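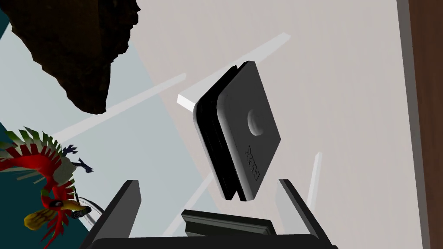
Wrist view, Baran room, gray device between the open fingers.

Baran Tabletop Episodes
Data card and README

Maintained by Emiko Oshima and Mwanaisha Langat, Noltstead
Last edited May 24, 2020

What this is

A set of simulated two-arm episodes for training policies that pick things up off a table and put them somewhere else on the same table. If that sounds modest, you haven't tried it. Every episode was driven by a person at a desk with a pair of hand controllers, and everything in it is rendered. The mountains are a texture file. So is the art.

The set holds 1,127 episodes. Of these, 881 are marked as successes and 211 as failures. The rest are marked "unsure," a label we added after the two of us spent a whole lunch on whether an object leaning on another object has been placed.

Why another one

Our earlier set, Flustport, had a gray table, a gray wall and colored blocks. Policies trained on it were wonderful at gray tables. Baran is our attempt at clutter with some personality: painted walls, pictures on them, and toys with beaks, feathers and other parts that don't suit a parallel gripper. Object shapes were picked by Mwanaisha, who has a taste for the awkward ones. Complaints about the bird go to her.
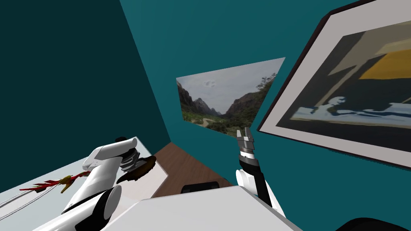
The arms are left and right from the robot's side, always. We mention it because the February release had them swapped in the action file and correct in the camera file, and at least one reader trained on it without noticing and reported decent numbers. We have chosen not to think about what that means.

What an episode contains

Joint positions and velocities for both arms
Gripper opening for each hand, 0 closed, 1 open
Color frames from the overview camera and from both wrists
The task sentence, as typed by the operator before starting
The outcome label, and the initials of whoever assigned it

Depth is not included. We rendered it, looked at the size of the folder, and deleted it.

Task sentences are left as typed. Some are precise ("put the dark thing to the left of the bird"). Some are less so ("tidy"). Spelling is original. If your language model is thrown by "griper," it will have a hard time out in the world anyway. 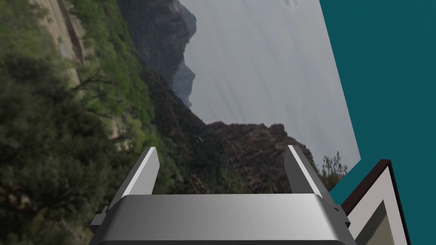
Baran Data Card, rev. 2, page 2

Known problems

Wall time. A wrist camera goes where the wrist goes, and operators who are resting, thinking or reaching for coffee tend to let an arm drift upward. The result is a good many wrist frames of landscape and teal paint with an open gripper in the foreground. We left them in. A policy has to learn that sometimes a hand is looking at nothing useful, and trimming them broke the alignment with the other arm, which may have been busy. Use the idle_left and idle_right flags if you want them gone.

Picture fixation. An early model trained on this set learned to tell where it was from the landscape on the wall. Move the landscape and it reached confidently for the wrong end of the table. The script shuffle_walls.py swaps the pictures at load time. It is slow and the progress bar lies.

Cables. The thin cable on the tabletop is rigid in some builds of the scene and behaves like a coat hanger. Check the cable_mode field before you train anything that cares.

Floating. Contact is approximate. Objects may hover slightly above whatever they are resting on, and a grasp can hold when it has no business holding. Please don't cite our success labels as evidence about real hardware.
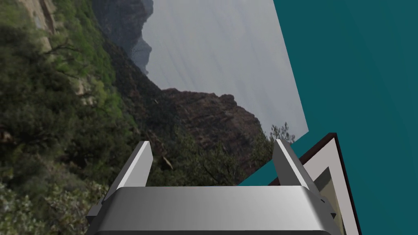 If you keep the idle stretches, weight them down. We sample them at a fifth of the normal rate, a figure reached by trying one value, disliking it, and trying another. With no weighting at all, our baseline became very good at holding still, and its loss curve was the prettiest we have produced.

How the labels were made

Emiko labeled the first half, Mwanaisha the second, and then we traded a portion and compared. We agreed on most drops and nearly all clean placements. We disagreed on anything involving "next to." The labeling notes, including the argument, are in notes/next_to.txt, lightly edited for tone.

Loading

Unpack the archive and point the loader at the top folder:

python load.py --root baran --split train

The loader was written for our other project, Esotis, and still prints that name when it starts. It is harmless. The train and test splits share objects but not starting layouts. There is no validation split; cut your own from train.

Use and contact

Free for research and teaching. Ask first for anything else. Report bugs through the tracker, with the episode ID and the frame index, please. "The arm did something weird" describes most of the collection.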